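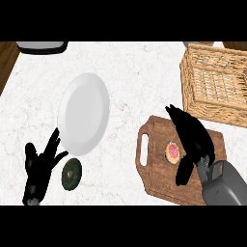
The bus leaves Dirnside at five in the morning and if you're not on it you're not playing, one reader wrote in after our June piece on country netball, and that's the whole league in a sentence, she reckoned. Fair enough. We went anyway.

Five in the morning, then. Dark. Nine players, two bags of balls, a thermos going up and down the aisle. Uvmont is 263 kilometres away and the road is mostly trucks.

Dirnside haven't won at Uvmont in years. Bad court, they say — slopes toward the creek end, so everyone wants it in the last quarter. The Harasym Shield doesn't go on slope though. It goes on points, and before this round Dirnside had scored 157 goals for the season to Kerkberg's 140, with both clubs chasing the one spot left in the finals.

First quarter, awful. Passes into the fence. The goal shooter had a sore ankle strapped in the carpark and didnt trust it. Down six at the break, oranges, not much said.

Then the centre started getting to everything. Tips, rebounds, a ball she had no right to near the sideline. Level at three-quarter time. Creek end to come.

They lost by one. Last shot hit the ring and went teh wrong way.

Kerkberg lost too, word came through at the servo on the way home. Pies all round. Training is still at six.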